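Ticket 475 — Housekeeping, Olatunji House
Subject: Room 15, litter on carpet and lamp cord
Priority: normal
Status: open

Wednesday, 10.40. Room reported as not ready. Bed is made, but there is a water bottle and brown paper on the carpet between the bed and the sofa.

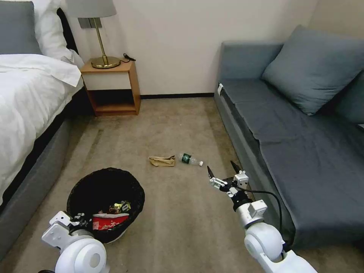 Checked the Flongate room list. It has 15 down as finished, so the list is wrong. Changed it back to "in progress".

Bin liners are the Vindetti black ones, from the box of 300. Please don't swap them for the clear sort.

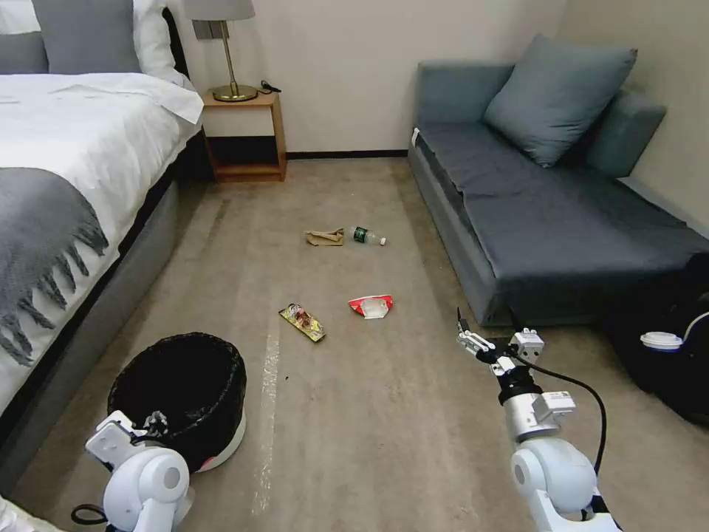
11.05. Asked for the lamp cord to be tucked behind the nightstand — same request as last month, still not closed.
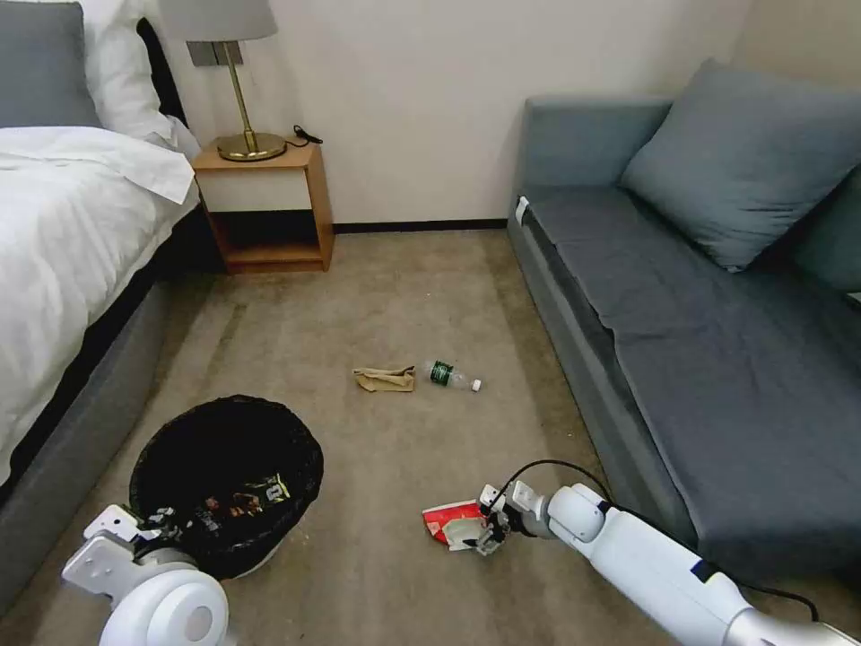 Room 15, nightstand and sofa end. Bottle and paper on the carpet.

11.20. Carpet clean is booked through Zestier, and they won't start on a floor with anything left on it. All 4 pieces need to be in the bin first. The yellow wrapper is the nearest to the bin, then the red and white one, with the bottle and brown paper further back. Bottle goes to recycling afterwards.

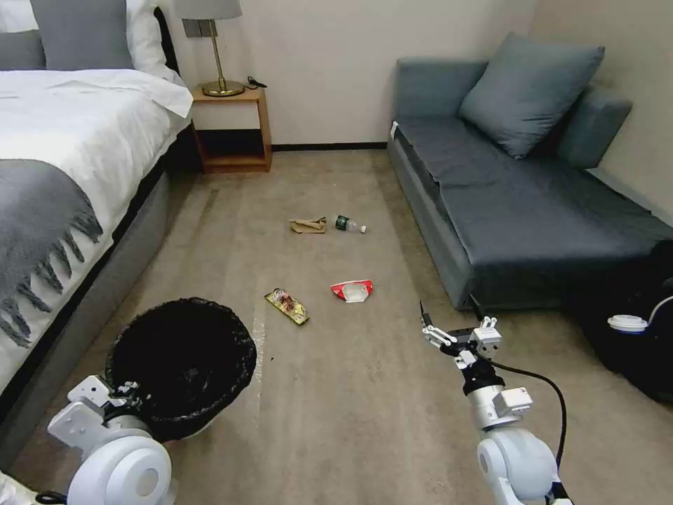

Next steps: vacuum up to the bed base, change the liner, straighten the throw. The fringe should hang level along the side of the bed. Cord to be done on the same visit. Leave the ticket open until the Flongate list shows 15 as ready.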